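Call for participants: home storage and tidying study in Trovville

Jedetti is a small research office in Trovville. We study how people keep their things at home, and why some homes stay in order while others do not. For our new study, called Jamance, we are looking for adults who are willing to tell us about their cupboards, drawers and shelves for eight weeks, starting in January.

You do not need to be a tidy person. In our last study most of the participants told us at the first meeting that they were ashamed of their kitchen drawers, and those people gave us the most useful diaries.

What you will do

You will keep a short diary, in a notebook or by e-mail. Twice a week you write down what you looked for at home, how long it took, and where it was in the end. In the third week you choose one place to reorganize – a pantry, a bathroom shelf, a closet – and you do it in your own way. We lend the bins and boxes if you do not have them. Clear bins without a lid are the most requested, so please tell us early which type you would like to use. 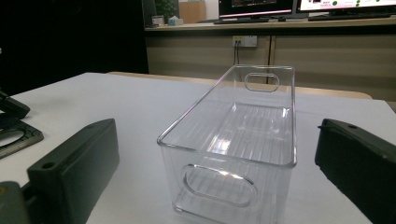 Do I have to let somebody visit my home?

The visit is optional. If you prefer to do everything by diary and telephone, you receive the same payment and the same materials.

Participants who agree to a visit will meet Manon Morin, who leads the interviews. She stays for one hour and asks questions only about the place you have chosen. She will not open any door or drawer by herself, and you can stop the visit at any time.

Small things

One part of Jamance is about small objects that move through the home every day: keys, glasses, chargers, a phone case that was taken off and put down somewhere. We ask you to choose three such objects and to note each evening, at 9 p.m. if possible, where they are. It takes two or three minutes. Former participants found this part boring in the first week and more interesting later – a few of them still do it.

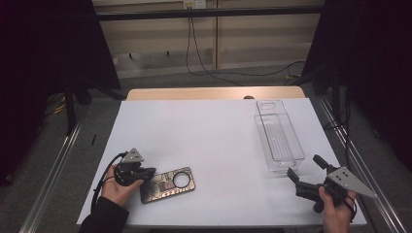

Who can take part

– You are 18 or older and live in Trovville or in Blackwood.
– You have lived at your present address for at least six months.
– You can write simple notes in English. Mistakes in spelling are no problem.
– Nobody else in your household is taking part.

We have 91 places. If more people apply, we choose so that small apartments and larger family homes are both represented.

Payment

You receive 200 dollars when the study is finished. If you must leave earlier, we pay for the weeks you have completed. The bins we lend can be kept at the end.

How to apply

Please write a short letter to Jonas Riedl at the Jedetti office, or bring it to the front desk between 10 a.m. and 4 p.m. Tell us how many people live with you, what kind of home it is, and which place you would like to reorganize. Photos are not necessary. Everyone who writes to us will get an answer within two weeks.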